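Kostora Entradas: manual del organizador
4. Configurar la reventa entre asistentes

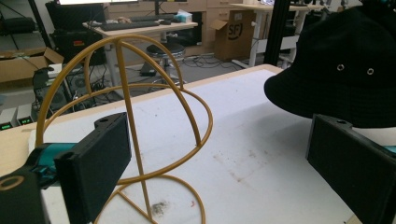

Una sala que usó la versión anterior nos escribió que el botón de reventa aparecía antes de tiempo y que varios compradores habían puesto a la venta entradas aún sin pagar del todo. Desde la versión 2 el botón queda oculto hasta que el pago figura como «Confirmado».

Esta sección explica cómo abrir la reventa en un evento ya publicado. Necesita una cuenta con permiso de Administrador. Los usuarios con permiso de Taquilla pueden consultar la lista de reventa, pero no modificarla.

4.1 Activar la reventa

1. Entre en el panel y abra Eventos.
2. Elija el evento y pulse Ajustes > Reventa.
3. Marque la casilla Permitir reventa entre asistentes.
4. En Precio máximo, seleccione Valor nominal o Valor nominal más gastos. No se admite un importe superior.
5. Indique la hora de cierre. Por defecto son las 18:00 del día del evento.
6. Pulse Guardar. El cambio tarda unos minutos en verse en la página pública.

Nota: si el aforo tiene zonas numeradas, repita el paso 4 en cada zona. El valor de la primera no se copia a las demás.

4.2 Limitar el número de entradas

1. En la misma pantalla, abra la pestaña Límites.
2. Escriba el máximo de entradas que cada cuenta puede revender. El valor recomendado es 2.
3. Escriba el máximo total para el evento. En salas de hasta 400 localidades el sistema propone 144; puede cambiarlo.
4. Guarde.

Las entradas de invitación y las acreditaciones de prensa no cuentan para el límite y tampoco se pueden revender.

4.3 Conectar el lector de accesos

Cuando una entrada cambia de manos, el código antiguo se anula y se genera otro. Los lectores Brelum reciben el cambio por red. Los lectores Hapeta necesitan una descarga manual:

1. Conecte el lector al ordenador de taquilla.
2. Abra Accesos > Dispositivos y pulse Actualizar lista.
3. Espere a que aparezca Lista completa. Con 300 códigos tarda casi un minuto.
4. Desconecte el lector y pruebe con una entrada revendida.

Precaución: no actualice la lista con las puertas abiertas. Los códigos leídos durante la descarga pueden quedar como no usados.

4.4 Devolución al vendedor

El importe se abona por el mismo medio con que se pagó la entrada. Si la compra se hizo con saldo Jistari, vuelve al saldo. Los gastos de gestión de la primera compra no se devuelven, salvo que el evento se cancele (véase la sección 6).

Para consultar un abono pendiente, vaya a Pagos > Reventa y filtre por Pendiente de abono.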